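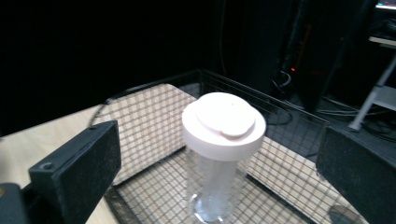

4. Equipment planning and purchasing

4.1 Starting position

The planning described in this section was done before any robot arm had been ordered. The group had a room, a wooden tabletop to work on, one workstation, and a small grant from the Watik project with a fixed amount set aside for equipment. The grant did not allow money to be moved from equipment to staff time, or the other way around. Any purchase that needed many hours of setup was therefore more expensive to us than its price suggested, and we tried to show that in the budget.

The first draft of the budget, prepared by Aishwarya Kartha in January, put the arm at the top of the list and treated everything else as accessories. Grippers, trays, lights, cables and test objects were grouped in a single line called "bench items." When the draft was reviewed, this line turned out to hide most of the open questions. We could get a firm quote for an arm in a day. We could not say how many spare fingers would be needed in a year, or which trays, or how much of the money for test objects would go to things that had to be replaced.

The second draft reversed the order. It began with the tasks, then the objects, then the work surface, then the gripper, and came to the arm last. The rest of this section follows the second draft.

4.2 Tasks and objects

The tasks came from a list written with two partner sites that handle small packaged goods. They included lifting a container from a tray, setting it down upright, moving it between trays, and opening or closing a lid. Lids were a concern from the beginning. A screw-on lid asks for a firm grip and some control over rotation, while a flip cap asks for a small push at one spot. A container that has both kinds of closure can fail in both ways.

Clear containers were given their own entry in the object list. They are cheap, but they cost more in recording time than opaque ones. Edges are hard to find in the camera view, bright reflections move with the viewing angle, and a mesh tray can be seen through the bottom. Figure 2 shows a typical setup: a transparent container with a white lid, upright on a black wire mesh tray, with the gripper fingers open on either side of it. The lid is the brightest part of the object and the wall of the container is the least distinct. We planned the lighting budget with this case in mind, and it was the main argument for buying adjustable lights in the first round.

Test objects were priced by group, with a replacement rate for each group. We set the rate high for anything with a moving cap. Tobiloba Olatunji kept the list and marked an object as retired when its closure no longer held. Retired objects were kept in a box and were sometimes used for practice sessions, but recordings made with them did not enter the main set.

4.3 Work surface and trays

Three kinds of work surface were considered: a bare tabletop, a table with a soft mat, and a table with wire trays. The bare tabletop cost nothing. The mat was cheap and protected both the objects and the finger pads. The trays cost the most, and they also made the tasks harder. We bought them anyway, for the plain reason that the partner sites use trays and do not use mats.

Wire mesh has two effects that matter for planning. The first is that the object does not sit on a flat plane as far as the camera is concerned. Whatever is under the tray is visible through the gaps, and a board or a dark item below the mesh becomes part of the background. The second is that raised sides limit the angles from which a gripper can approach. A tray with low walls still forces the fingers to come in from above, and the outer finger may touch the wire before the inner finger has reached the object.

Trays were ordered from Fosden in one batch. The quote offered a lower unit price for a larger order, and the first draft had taken the larger quantity. We cut it back. Storage in the room is limited, and the mesh spacing that suits one set of containers may not suit the next.

4.4 Hand-held grippers before the arm

The largest change between the two drafts was the decision to buy hand-held grippers first and delay the arm. A hand-held gripper with a camera lets a person carry out the task with the same kind of fingers a robot would use, and the recording can be used later for training. It needs no safety enclosure, no mounting plate and no controller. It does need fingers that match those planned for the arm, and that requirement has to be written into both purchases.

We bought 2 units from Trurnthorpe. One unit would have been enough for the recording rate we expected, but a single unit stops all work when a screw strips or a cable fails. Morenike Garba, who ran most of the sessions, had asked for the second unit to be treated as part of the basic setup and paid for in the first round. The budget was changed to match.

Finger sets were priced at $145 each. They were entered as consumables in the second draft, where the first draft had counted them as part of the gripper. The change has an effect on reporting, as consumables can be reordered under the grant without a new approval and equipment cannot. Groups working under similar rules may want to check how their own funder treats parts that wear.

In the first recording period the group completed 1009 demonstrations. Of these, 564 used a container with a lid. The share was higher than planned, and it meant that wear on the finger faces came mostly from one kind of contact. The reorder schedule was adjusted after this count. We had assumed even wear across tasks, and would not assume it again.

4.5 The arm

Quotes for the arm were collected while the hand-held sessions were still going on. Two suppliers were asked. The Engström quote was the higher of the two in purchase price, but it included the mounting plate, a first service visit and a written statement of how long spare parts would be kept in stock. The other quote left these items open. When we entered our own estimates for the missing items, the difference between the two totals became small enough that it no longer decided the matter.

The recordings were useful at this point in a way we had not planned. From them we could read off the area in which the gripper had moved and the angles at which it had approached the trays. Modupe Oyewole compared these with the working range given for each arm. The smaller model from Engström covered nearly all of the recorded positions. The positions it missed were at the far corners of the largest tray, and it was cheaper to move the tray than to buy the larger model.

Payload had been a major item in the first draft. The containers on our object list are light, and the weight of the gripper and camera turned out to matter more than the weight of anything being lifted. Payload was kept as a minimum requirement and removed from the scoring.

4.6 Items left out of the first draft

Several small items were missing from the first draft and were added only when sessions had started. The main ones were:

- longer cables, and covers to keep them off the walking path
- dark curtain fabric for the background
- a second monitor for checking recordings during a session
- spare screws for the finger mounts
- storage for recorded data, including a backup copy

Data storage was the largest of these. It was paid for from the computing line, which had some room left, and the equipment line was not affected. The cable covers were the cheapest and were also the item most often asked for by the people doing the recording.

Staff time for setup was not a purchase, but Stamatia Spanos added it to the planning sheet as a separate column next to price. Each item was given an estimate in hours for unpacking, fitting and testing. The column was filled in again after delivery. The estimates for trays and lights were close. The estimates for anything with a cable and a driver were too low in every case, and the arm was scheduled with that in mind, with delivery on a Friday and no recording sessions booked for the following week.

4.7 Limits of this account

The costs and choices reported here come from one group with one room and a particular set of grant rules. Prices for hand-held grippers in particular may not hold, as the unit we bought was from an early production run. We did not compare rental with purchase, because neither supplier offered rental of the arm for a period shorter than the project itself. The replacement rates for test objects are based on a single recording period and have not yet been checked against use with the arm. Section 5 describes the recording procedure and the checks made on each demonstration before it was accepted.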